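Strachan Picture House – pre-season inspection, October
Checked against the Dendlow venue list, version 16

Foyer and box office
Front doors open fully from inside – OK
Floor mats flat at the edges – one curling by the kiosk, tape down before the first matinee
Card machine lead clear of the walkway – OK

Auditorium
Aisle lights – OK on the left, 16 in all. Right side dim near row F, new bulbs ordered from Brerneck.
Seats – 82 tipped and sat on. Two on the back row stick halfway. Rope them off for the opening film.
Exit signs readable with the house lights down – OK
Wheelchair spaces clear – OK, spare chairs moved out

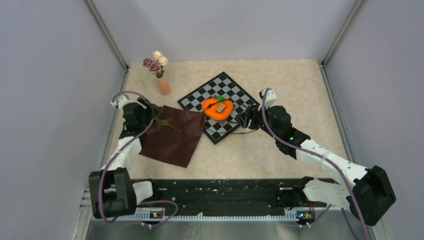
Brown cloth on the stone-effect tabletop.

Projection room
Extinguisher in date and on its hook – OK
Lamp hours – 3,687 on the counter. Still inside the limit we work to, but log it weekly from now on.
Port glass – smeared, cleaned during the visit
Vent over the projector – dusty. Screen looked fine on the test reel, no flicker, sound in step.
Film cans from Tetitz – stacked in front of the cupboard again. They need to go on the low shelf.

Screen and stage
Curtain track – runs, squeaks at the far end
Masking – sags on the right in widescreen. Not a safety matter, but it spoils the bottom corner of the picture and people did mention it in the spring season.
Stage steps – white edging worn, repaint

Result: pass, with the aisle lights and the two seats to be put right before opening.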